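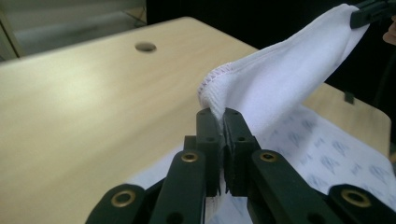
Subject: Re: Music lessons fund, where we stand
Date: 13 March 2019

> Can somebody tell me how much is still missing for the Namard
> lessons? I gave in the fall and did not hear anything after. Also,
> is it still possible to give by check?

Hello all,

I am sorry for the silence, I should have written earlier. We need 3000 dollars to pay the teacher in Namard until the end of May. Today 335 dollars are still missing. The last large gift was 100 dollars and came from the bakery Rocha, to whom I already sent a letter of thanks.

Yes, checks are possible. Please write them to Dallis Youth Music and put "lessons" on the memo line, otherwise the bank puts them together with the rent money and I must ask them to correct it. The online page at Kornance works too, but it keeps a small fee from each gift.

There are 4 children on the waiting list. If the full sum comes in, they can start directly after the spring break. I can not promise them a place before that, and I have told this to the parents.

If you gave in the fall and did not receive a receipt, please write to me privately and not to the list.

With kind regards,
for Dallis Youth Music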